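Open day at Milinholm: notes on the drawer demo

I took the early train to Milinholm on Wed 27 November for the Prernton open day. The program listed 4 stations. I skipped two and spent most of the afternoon at the simulation desk, run by Cosimo Serra.

The setup is a two-armed robot in a simulated room, and the demo task is opening a drawer. The simulator runs on an ordinary workstation under the desk. Cosimo had two windows up, one looking over the robot's body toward the furniture and one close in on a gripper. The policy had been trained on 200 demonstrations, all of them recorded in July by Eskil Backlund with a pair of hand controllers.

The target was the green top drawer of a small three-drawer chest. The right arm does the work. The left arm has no job in this task and is held up with its gripper open. 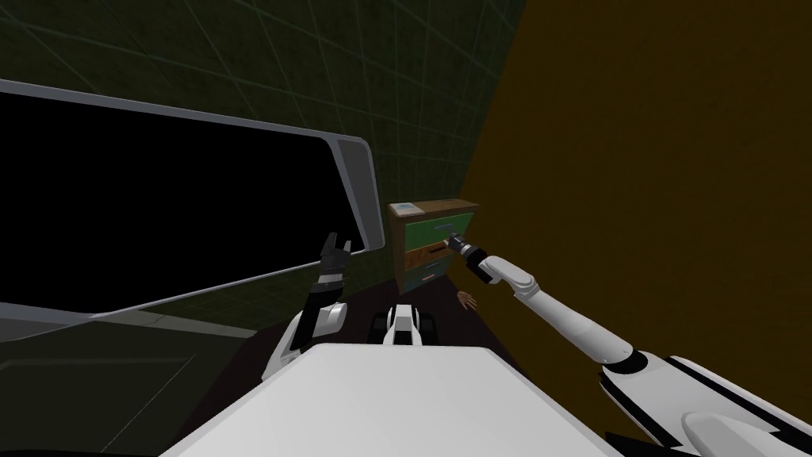
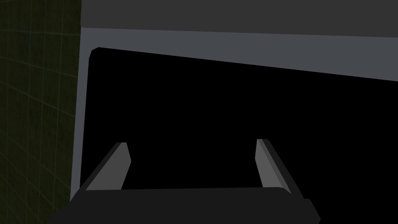 Notes on control

The policy outputs joint targets in chunks of 8 steps, and a low-level controller interpolates between them. I asked about contact at the handle. Friction is set by hand per object, and Cosimo said the handles took longer to tune than anything else in the room. If the value is too low, the fingers slide off. If it is too high, the drawer opens even with a bad grasp, and the success rate tells you very little.

Scoring is simple: the drawer has to pass a set distance before the time limit. The last evaluation used 427 trials with the start position varied. Eskil would not give me a success rate – he wants to rerun everything with the new friction values first.

Other stations

Isaksson had a conveyor with a vision check for bent parts. It was loud and well attended. Inov showed a scheduling tool for small machine shops, mostly on slides. I picked up the data sheet and will read it when I get to the same problem at work.

Parking behind the main building was full by ten, so take the train if you go next year.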